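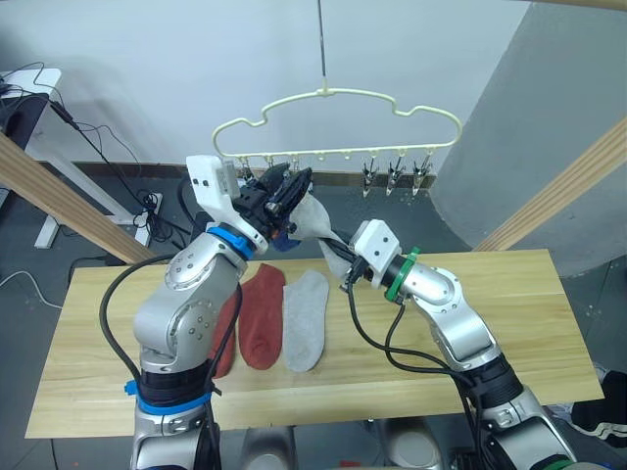
Figure 1. Two robot arms at a clothes hanger above a tabletop.

Student Project Report: Funding Patient Travel at the Susitz Clinic

1. Background
The Susitz clinic offers surgery to children from low-income families. Treatment is paid for by donors, but the journey to the clinic is not. Families from Kotian travel for up to 7 hours, often by shared van.

2. Method
The project group studied 5 months of records supplied by the Ginico fund and held interviews with parents on clinic days. Interviews were conducted in the waiting area with written consent.

3. Findings
The fund received 1,484 requests for help with fares. Roughly 3 in ten were refused for lack of a receipt. Van drivers on the Kotian route seldom issue receipts.

4. Recommendation
The group recommends that a signed appointment card be accepted as proof of travel. The Rokach hostel has agreed to stamp cards for families who stay overnight. A trial is planned for February.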